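Pladia Home Forum > Bedrooms and Linen > Sorting the fabric pile

jingyi_x
23 Sep 2026
Right, finally emptied the bag of cloths and scarves onto the spare bed. Big mistake, can't see what's what. Rose quilt is underneath, the palm leaf bedspread was on as well, and everything is patterned so it all blurs into one. Navy paisley one is my favourite, want that kept nice.

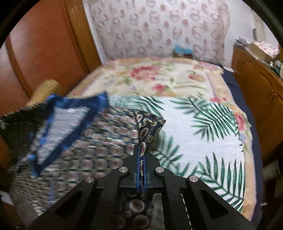 Anyway plan was fold by size, then into the wardrobe. But do I fold or roll? Mum says roll. Got 20 minutes before I need to go out.

luik68
Fold. Rolled stuff springs open the minute you shut the door.

tansy_b
Disagree, rolled is fine if you tie it. Been doing mine that way since December, no hard creases down the middle. Anything satin especialy, fold lines never come out.

luik68
They do with a warm iron and a tea towel over the top. 2 minutes.

tansy_b
On satin?? brave

jingyi_x
Ok there is satin, the blue edging. Hadn't thought of that. Gone through a bit more, this is where I'm up to

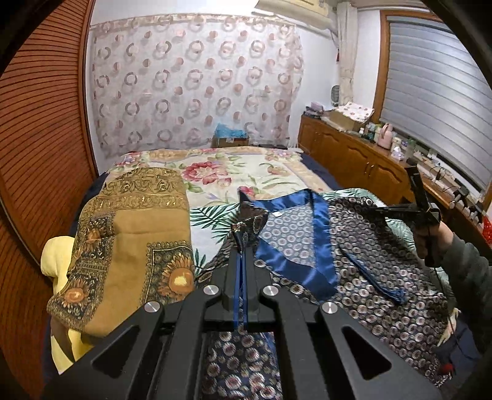 Gold sunflower cloth on the left, blue satin edge in the middle. Rose quilt under the lot.

normunds_z
Do it on a plain sheet next time, you'd see the edges. I pinch a corner, lift, shake, lay flat, then match corners. Satin goes on top of the stack, never at the bottom.

luik68
^ this. still say fold though

tansy_b
Boxes? I have 4 of the Plulberg ones with lids, fit under the bed. Gavumard do a cheaper one but the lid bows.

jingyi_x
No room under this bed. Going to roll the satin and fold teh rest, sorry luik. Will the gold one be ok folded in thirds?

normunds_z
Thirds is fine, pattern side in.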